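# Getting Labels off Clear Cups

Project report, 31 Aug 2026

The Hitance snack bar puts a printed paper label on every cup it sells. We wanted to know if the cups could be cleared by hand and used again in the art room. I collected 100 of them between February and the end of the term.

Each cup was held on its side on the wood table while the other hand pulled the label from one corner. I tried three ways: dry, after a soak in warm water, and with cooking oil. The soak took 16 minutes and left the least glue. Dry pulling was faster, but the paper often tore down the middle — the glue then had to be rubbed off. Oil worked on old labels and made the cups hard to hold.

I would soak them next time and do the pulling on a towel.

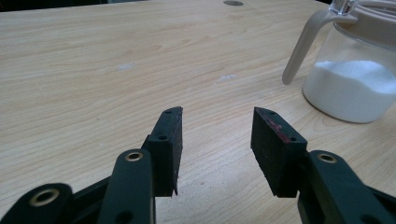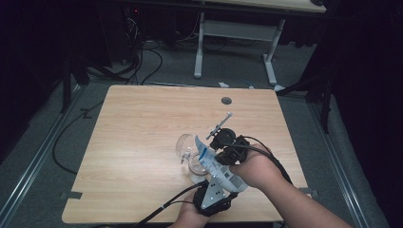
*T. Mbwambo*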